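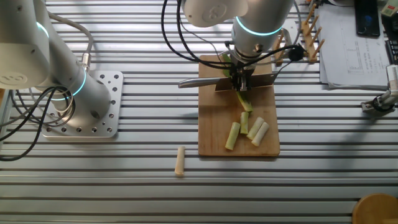 Can a worn aircraft tyre go back into service? Many can, provided the casing passes inspection and a new tread is bonded on by an approved shop.

Wererier is very pleased indeed to announce that, from September, it will be offering just such a retreading service at Clendville, for the flying clubs and small operators who have been asking us for it so patiently. Our trial with Cosemen took in 1,491 landings on 30 retreaded tyres, and we are grateful to every pilot who kept up the logbooks (even on the wet days!).

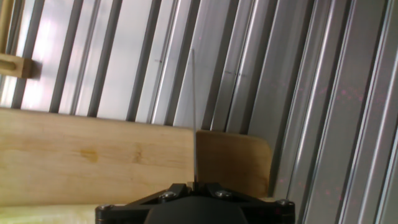
Abla Sfeir told us she had always bought new for her club's trainers, and would want to see the inspection papers for each casing before changing her mind. Quite right too, and those papers will come with every tyre we send out.

Turnaround will be roughly 11 working days, and collection can be arranged with Hefin Lewis, who will gladly talk through sizes and prices over the phone on any Monday morning.
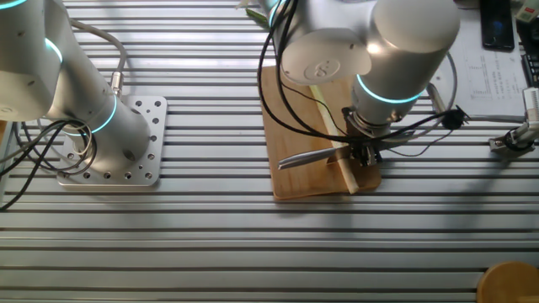
Photograph: Wererier, Clendville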